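关于“肯诺尔布里奇社区共享阅览室与物品互借项目”中期进展的报告

报送：罗兰兹公益基金项目管理部
编报单位：Kenolbridge社区服务中心
项目负责人：Branislav Procházka
财务与采购联系人：Branislav Jelínek
报告日期：2021/4/19

一、项目概述

本项目由罗兰兹公益基金（Rowlands）资助，旨在为Kenolbridge片区居民提供免费阅览、自习及日常物品互借服务，重点面向住房面积较小、家中缺少安静学习环境的中小学生，以及独居老年居民。项目协议规定的服务内容包括阅览室改造、图书采购与编目、互借登记制度建设和邻里活动组织四个部分。本报告反映自项目启动至本期末的执行情况，供贵部审阅，并作为拨付第二期款项的依据。

二、阅览室改造

阅览室设于服务中心二层，原为档案存放用房。本期已完成墙面粉刷、照明线路更换及窗扇维修，施工由Jirex公司承担。照明工程原定使用吊装灯具，经现场勘查，原有楼板不宜增加吊点，改为沿墙安装，费用未超出预算科目。验收时发现北侧两扇窗关闭不严，施工方已返工，我中心复验后签字确认。

地面铺装推迟。原因是首批到货材料的颜色批次不一致，我中心拒收后由供应商重新发货。目前走廊与阅览区已铺设完毕，储物间尚未铺设，不影响开放使用。

无障碍方面，入口门槛已拆除并改为缓坡，卫生间扶手已安装。电梯按钮加装盲文标识一项，因物业公司须先行办理备案，现仍在等待答复。

三、图书采购与编目

本期新购图书200册，以少儿科普、文学读物、中学教辅和健康生活类为主。另接收居民捐赠图书70册，经筛选，其中部分因缺页或受潮未予上架，已征得捐赠人同意后作回收处理。

编目采用简化分类法，书脊标签按读者年龄段和类别区分。录入工作由中心工作人员与Zarkska职业学校实习生共同完成。录入初期曾出现同一书目重复编号的问题，后经逐条核对予以更正，并在录入表中增加了查重步骤。大字版图书的采购进度偏慢，供货渠道有限，现有品种以养生和历史类居多，老年读者对小说和地方戏曲类读物的需求尚未得到满足。

四、开放与活动情况

阅览室自试开放以来，每周开放六天，周末延长至晚间八时。放学后至晚饭前为使用高峰，座位时有不足。为此，我中心将二层会议室在无会议安排时临时用作自习区，并在楼梯口张贴当日可用时段。

本期共举办邻里活动3场，内容分别为亲子共读、旧衣改制和用药常识讲座。用药常识讲座报名人数达到100人，超出场地容量，后分上下午两次进行，讲义同时印发给未能到场的居民。亲子共读活动的反馈意见主要集中于时间安排，多位家长建议由上午改至下午，下期将予采纳。

五、物品互借服务

互借服务的管理办法已于本期定稿，规定了借用期限、损坏赔偿和清洁要求。居民凭登记卡借用，每次不超过两件，借期为十四天，可续借一次。纺织类物品归还后须经清洗方可再次借出。

互借物品以家居用品、文具收纳用品和儿童玩具为主，陈列方式以开放式搁架为准，便于居民自行挑选。分格存放后，工作人员盘点时可逐格核对登记表，较此前使用的封闭纸箱明显省时。

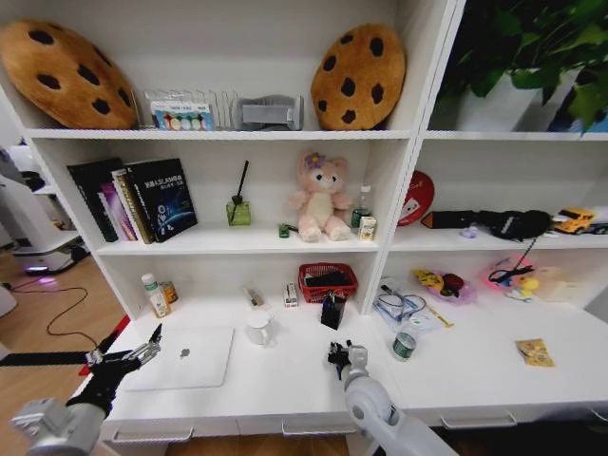 图1 白色分格搁架，左侧顶层放有曲奇造型靠垫及透明文件收纳架

管理办法试行中反映出的主要问题是逾期归还。我中心已将到期提醒由张贴通知改为电话告知，并授权值班人员酌情延期。对于体积较大的物品，居民希望提供送取服务，该项支出未列入现行预算，拟在下期预算调整申请中一并提出。

六、经费使用情况

首期款项按协议科目使用，改造工程和图书采购两项支出占比较高，活动经费略有结余。结余部分拟结转下期，用于大字版图书补充采购。各项票据已按月装订，由Branislav Jelínek统一保管，可随时提供查验。本期未发生科目间调剂，亦无超支情况。

七、下期工作安排

（一）完成储物间地面铺装，并就电梯盲文标识事宜继续与物业公司沟通。
（二）联系新的大字版图书供货渠道，形成采购清单后报贵部备案。
（三）暑期增设儿童专场，并相应调整值班安排。
（四）于9月组织读者意见调查，调查结果随期末报告一并报送。

八、提请贵部支持事项

一是请审核本报告后按协议拨付第二期款项；二是请就结余经费结转用途予以书面批复；三是如贵部资助的其他社区有互借物品清洗消毒方面的成熟做法，请协助转介，以便我中心派员学习。

Kenolbridge社区服务中心
项目负责人：Branislav Procházka

附件：图书采购明细表、活动签到表、物品互借管理办法（试行）、首期经费支出明细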